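Bowl keeps sliding on serving tray, tray or plate under it?
Posted Nov 6, 2024 in Kitchen & Table

Clumard
I'm laying out single soup settings on a cream tray with a low raised rim. The bowl is 172 mm across the top and slides whenever the tray tilts. Should the plate go under the bowl, or is the tray enough?

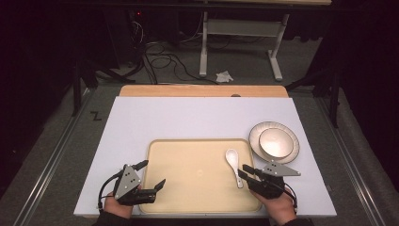
Tray, spoon, and the plate and bowl stacked beside it.

The board under it all is smooth and white, if that matters.

Ismail Berrada
Use the plate. A low rim keeps a bowl on the tray but does nothing to stop it travelling across the base. Put a damp paper napkin under the plate, folded once.

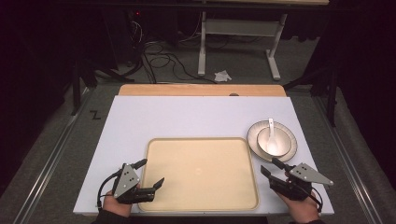 Carry the spoon in the bowl and lay it on the right once the tray is down. Fill to 5 mm below the widest part of the bowl, no higher.

Hamdy
Just buy a rubber tray mat.

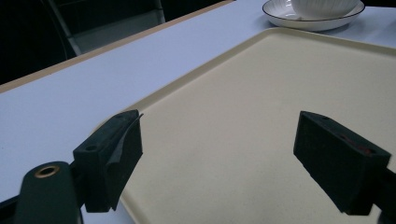 Cut it 5 mm short of the rim on all sides or the corners lift. Wash the tray in plain soapy water first, as the mat won't grip on a greasy surface. Mine is grey and has lasted since June.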